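## Tool notes: Dronard's planner update, and what we think it buys us

By Wilfredo Dumlao

Regular readers will know I was not in favor of the switch to Dronard in the first place. The old stack was ugly, but I could read it. When the release notes for the June build landed with the words "general bimanual reasoning" in the second line, I asked Galang to let me run it on the bottle task before anyone merged it into the Flelari branch. They said fine, as long as I wrote it up. So you get this instead of the usual roundup.

A quick reminder of what the software has to do. The bottles start lying on their sides. The planner picks one, decides which hand takes the upper body and which takes the label end, closes both, and then has to carry the bottle without the two wrists fighting each other. All of that is one call in Dronard now. It used to be four separate nodes with a state machine that Enino wrote over a long weekend and has regretted since.

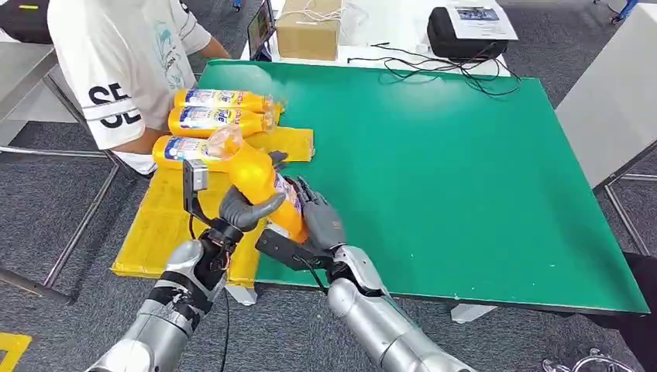
The single call is where my complaints begin. With four nodes you could stop between any two of them and look at what was being passed along. The new planner takes in the bottle poses and the hand state and gives back a finished pair of trajectories, plus a confidence number that I have yet to see explained. I got 0.9-something on plans that drove a wrist straight toward its joint limit. I also got low numbers on plans that ran without a hitch. If a number doesn't separate good plans from bad ones, I don't want it on the operator screen, where people will believe it.

Now for the figures, because the release notes were heavy on them and light on how they were made. I ran 200 planning requests on the old stack and 200 on the new one, with the same recorded bottle poses in the same order. Median planning time on the old stack was 1062 milliseconds. On Dronard it was 416. That's a real gain and I won't pretend it isn't. It also held up when I moved the process to the slower machine, which I didn't expect.

But look at what the time is made of. The old stack spent a large part of each cycle checking the two arms against each other along the whole path. Dronard checks at waypoints and fills in between them. You can ask for denser checking with a setting in the config file (it's called `path_check_step`, and it is not in the manual), and when I turned it down to the spacing we used before, most of the speedup went away. I would like whoever writes the release notes to run it that way too and print both numbers side by side.

Perception is the other half of this, and I have more sympathy there. These bottles are a nuisance. The bodies are glossy, the necks are clear, and the pose estimator has always been happier with the label than with the plastic. The label gives it edges and strong color. The shoulders give it highlights that slide around whenever a wrist moves. Enino's fix last year was to trust the label for rotation and the outline for position, then average over several frames. It's crude, and it has the great advantage that you can tell which half went wrong.

Dronard drops that split and feeds the head view and the wrist view into one model. The claim is that the wrist view takes over smoothly as the hand gets close. I went through the logs for the handover and I'm not convinced there is one. The weights on the two views change, but they change with time since the start of the approach, and distance to the bottle hardly enters into it. Slow the approach down and the model switches early. I reported this and was told it was expected behavior. Expected by whom, I asked, and the ticket was closed.
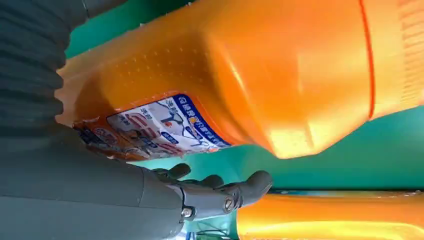 *Wrist view with the fingers just below the label. The molded ridges and shoulders throw bright highlights.*

The close view also raises the question of neighbors. A second bottle of what looks like the same type, with the same kind of color and another strip of label, is exactly what I'd use to confuse an estimator. The old code kept a track for each bottle and refused to jump between them. The new one re-detects from scratch on every cycle. In replay I found 40 cycles where the target estimate hopped to a neighbor and hopped back. A smoothing filter downstream hides this quite well, so you won't see it in the summary plots. You will see it if you plot the raw estimates, and I'd ask everyone on the Flelari branch to do that before arguing with me.

Some things I did like. The config files validate on load now, with error messages that name the line. The replay tool opens a log in a few seconds and lets you scrub through both views together, and it's the reason I found the hopping at all. Finger closing is exposed per joint instead of as one open/close value, so we can stop patching that ourselves. Whoever did the logging deserves more credit than the release notes gave them.

My request for the merge is narrow:

- Keep Enino's per-bottle tracking in front of the new planner until the re-detection is fixed.
- Set `path_check_step` to our old spacing and accept the slower times.
- Take the confidence number off the operator screen.
- Reopen the handover ticket.

Galang has agreed to the first two and is thinking about the third. The fourth is with the Dronard people. My replay logs and the plotting script are in the shared folder under `planner_june`, and the script needs the older plotting library, so don't upgrade before you run it.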